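Fixing a Gripper That Drops Things Halfway Off the Pegboard

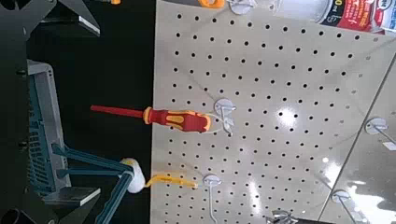

Fingers on the roller head, handle still up by its hook. Screwdriver hanging just above.

So this was my problem for most of December: my arm would reach for the little paint roller, close on the fluffy end, start to pull, and let go. The log said "grasp OK" every single time! I run a Zetine controller with the Bokumetti pick package on top, but most of this should carry over to other setups.

Before you touch anything, hit the e-stop and check that the arm really is dead. Mine sags a bit when the brakes release, so I keep a hand under the wrist (and my other hand away from the fingers). Take the tools near the target off the board too. My first failed pull took a screwdriver down with it and it landed point first, about a foot from my shoe.

Step 1. Look at the close threshold

The package decides it has a grip when the motor current goes over a set value. Mine was set to 400, which is fine for a hard handle. A fluffy roller squashes, though, so the current creeps up while the fingers are still only squeezing fluff. I raised it to 1000 and the fingers closed down a lot further before the arm moved. Go up in small jumps if you're gripping anything you care about.

Step 2. Check what the logger says

Open the grip log and find the line right before the drop. I had 984 on the good pulls and a number that fell away fast on the bad ones. If yours drops off in the first half second, the object is sliding. If it stays flat and then goes to zero all at once, you've got a cable or power problem and the rest of this page won't help you much, sorry.

Step 3. Fix the pull direction

This was the big one for me. I had the arm pulling straight out from the board, but the tool was hanging on a hook, so it was basically fighting the hook. Add a short lift first, then pull. I use 10 mm of lift. The Andrade hooks I had before needed less, and the Manetti ones with the curled tip need more, so measure yours.

Step 4. Slow down and retest

Put the e-stop where you can reach it without leaning over the bench. Run the pick at quarter speed with only the one tool on the board, then hang the neighbors back up one at a time. If it snags, stop right there and go back to step 3. Please don't grab the tool while the arm is pulling, even at quarter speed. I did that once and got a nasty pinch on my thumb.

Updated 28th December: added the bit about the brakes. I'm going to try rubber finger pads in January and will post the settings if they work.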